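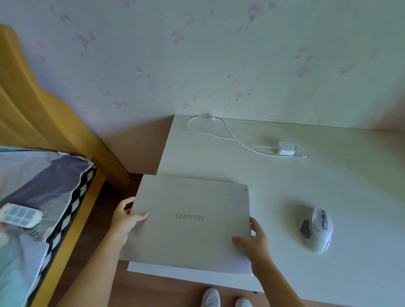
Home Office Basics, Session 5: The Desk You Share With Your Bedroom
Notes by Telma Benítez

Okay, so last time we did filing, and a few of you stayed behind to tell me you don't have an office, you have a desk near a bed. Me too, for years! So this session is all small desks.

Start with the laptop. Close it and give it one parking spot, the same one every night. I like the back corner (mine lived on top of the printer for ages and I do not recommend it). Mouse goes beside it. Then the charger: unplug it, loop the cable loosely, and keep the adapter and cable together. Please don't wind it tight around the brick, I've killed two that way.

Next, flat stuff. Booklets, loose sheets, cards, anything that slides under something else and disappears until June. Pick each one up and decide right then: drawer, folder or recycling. If a sheet belongs with a booklet, tuck it inside the cover so they travel together. 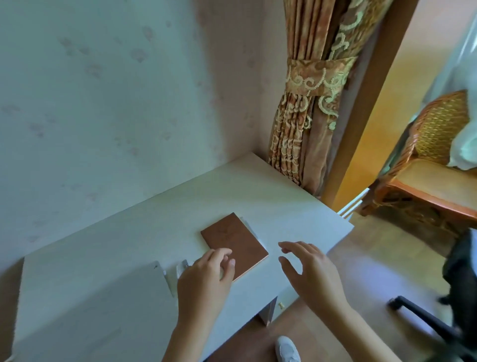
Flat items on a white corner desk: a brown booklet with a white sheet or card under it.

Small tools go in the top drawer. Somebody asked about drawer trays: the Grilto one is fine, and so is a shoebox lid.

The bed is not a shelf!! I know it's right there. Remotes, chargers, papers, they all end up on the sheet and then on the floor.

For next week: clear your desk once, all the way, and bring me a list of everything that had no home. Miranda room again, same time.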